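Handout 4, Intro to Observational Drawing, Brirville Evening Art Program
March 18, 2020

Hi all! I promised I'd type up what I said at the board, because I talk fast and half of you were still sharpening pencils. Read this before you start the cup study. It covers ellipses, tapers, and what happens when you put two nearly identical things next to each other (which is where most of us get in trouble, me included).

You'll need your Zerby pad, an HB, a 2B, a kneaded eraser, and the gray viewfinder card from Handout 2. No rulers yet. I mean it.

## Part A: Two cups

I like paper cups for this week. They're cheap, they don't roll if you leave them alone, and you already know what one looks like, so your brain will spend the whole hour trying to feed you its idea of a cup instead of letting you look. Ignore your brain. The two we're using are the same size and the same shape, one yellow-green and one gray, both white inside. They stand side by side at the back of a white table with the rims nearly touching, and there's a plain white wall behind them. Pretty spare, I know! The more you look at it, the more there is.

Start with the line where the table meets the wall. It's faint, so draw it faint. Then notice that the cups cross it, with their upper parts against the wall and their bases down on the table. Get that crossing in the right spot and your cups will sit. Get it wrong and they float, and no amount of shading is going to rescue them.

Next, the mouths. We're looking down into the cups a bit, so each mouth is an ellipse, and an open one. Draw it with your whole arm, go around a few times lightly, and pick the best line later. Please don't give it pointy ends like a football. Everybody does it on the first try, I did it for a year.

Keep in mind that the rolled rim has thickness. I draw it as two ellipses, one inside the other, very close together. The table is white, the wall is white, the rim is white, and you still have to find the edges, so squint and look for the slightly grayer side.
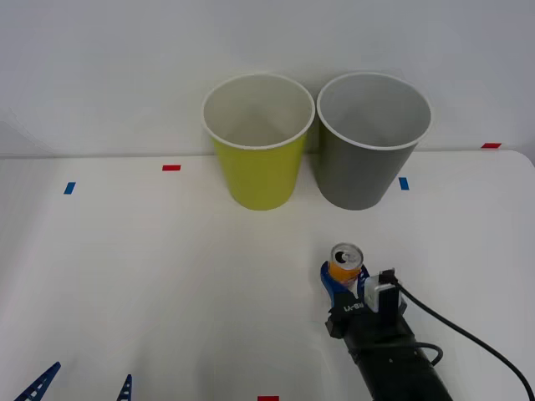
## Part B: Tapers, and the gap

Both cups are wider at the top than at the base. Drop a light center line straight down from the middle of the mouth and check that the left and right sides lean in by the same amount. If one side leans more, your cup is falling over.

Now, the gap. Since the cups narrow as they go down, the space between them is skinny up at the rims and opens out toward the table. Draw that space as its own shape! Forget there are cups on either side of it. I had a class at Sirnside where one whole row fixed their drawings just by redoing that sliver, and I've taught it this way ever since.

A few things I keep writing in people's margins:

- Your base curve should be a bit rounder than you think. Flat bottoms are the number one problem.
- Same-size cups should come out the same size. Measure with your pencil, arm straight, one eye shut.
- The yellow-green is lighter in value than you expect. Bright colors fool us. Compare it to the gray before you commit.
- Leave the insides for last, and go easy. It's soft shading on white, so the HB is plenty.

## Part C: Adding something in front

Once the cups are standing up properly, we add a third object. A slim drink can is perfect. It has straight sides where the cups have slanted ones, and it stands in front of the gray cup, nearer the middle of the table, so now you have depth to deal with.

The top of the can is another ellipse, a silver one this time, with a pull tab and a dark opening. Block in the ellipse first, then place the dark spot inside it, then the tab. The label is orange and yellow on mostly white, and I don't want any lettering. Just the big color areas, curved to follow the can.

Don't skip the small soft shadow on the table, down to the left of the can. One light pass with the side of the 2B.

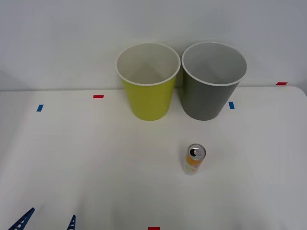

*Fig. 2. Cups and can.*

Hand in one page for Part A and one for Part C, with your construction lines left in. I want to see the mess. Salazar's chapter on ellipses is in the reading packet if you want more practice, and the extra newsprint is in Room 79.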